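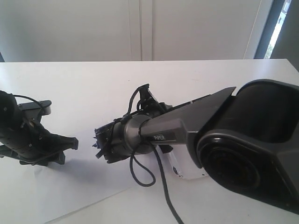
Jurnthorpe workroom reopens with new white-topped tables

Wundoveck, the shared workroom on Reddy Street in Jurnthorpe, reopens on Saturday 27th January with a full set of new tables, and everyone in town is welcome to come and try them out.

The old benches had been in the room since it opened and were scratched, stained and a bit too low for most people. In their place are 14 white-topped tables from the furniture maker Genari, each 75 cm high. The white tops bounce the light back up and make small parts, pins and pencil marks much easier to see, and the whole room feels brighter for it!

"I've spent years squinting at dark thread on a dark bench, so I'm over the moon," said Sumathi Shenoy, who runs the workroom. "People walked in last week, put their bags down and just started spreading things out. We had a model railway at one end and a quilt at the other, and there was still space to put the kettle on."

The work was paid for by a local appeal that began in September and raised £3242, enough to cover the tables and a fresh coat of paint for the walls. Genari delivered and put everything together in one morning.

Doors open at 10am and there will be tea, cake and short sessions in bookbinding, clock repair and pattern cutting through the day. Entry is free. Regular table hire starts the following week, with 19 bookable slots from Monday to Friday, and evening places for beginners.

To book a slot or ask about bringing a group, call in at the Wundoveck front desk during opening hours.

Ends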